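Visit report: Ratside open day, shelf-handling cells
Tuesday, January 6, 2026

Purpose of the visit was to see whether the restocking cell quoted to us in October belongs in next year's capital plan, and at what figure. Ratside had two cells running in the main hall and a third stripped down on a bench with the covers off.

## Equipment

Both working cells use the Skevitz arm. Controllers are in a floor cabinet, one per arm, and need 30 centimetres of clear space at the rear for airflow. Our aisle layout doesn't allow for that at present. The quote covers the arm, controller, wrist camera and one gripper. Guarding, the base plate and electrical work are extra.

Soft finger pads are treated as a consumable. Ratside replaces a set every 200 operating hours on bagged goods and sooner on cartons with sharp corners. Pads come from Zhong on 30-day terms, and we would want two spare sets on the shelf from day one. The quote has no line for them.

## Bagged goods

Most of my time went to the snack trial, as crinkled film packaging is where our own tests at Jirncombe stalled. The stock was Lay's chips in mixed colours, with a blue plastic basket as the tote. Metal rails and seams between shelf sections are the same sort of obstacle we have at home, so the fixture was a fair stand-in for ours.

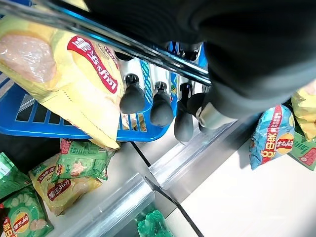 Cycle time wasn't published and I was asked not to quote my own timings. I'd want an acceptance test written into the order, run on our packaging and our shelving, with final payment held until it passes.

## Budget notes

- Freight and rigging: the crated arm and cabinet weigh 935 kilograms together. Our dock leveller is fine, the mezzanine isn't.
- Training: two operators included, further places charged per head.
- Software: first year included, renewal price still to come in writing.
- Spares: pads, one camera cable, one gripper collar set.

I recommend carrying the cell as a provisional item and asking Ratside to requote with guarding and pads itemized. The floor survey at Jirncombe should be booked before the requote comes back.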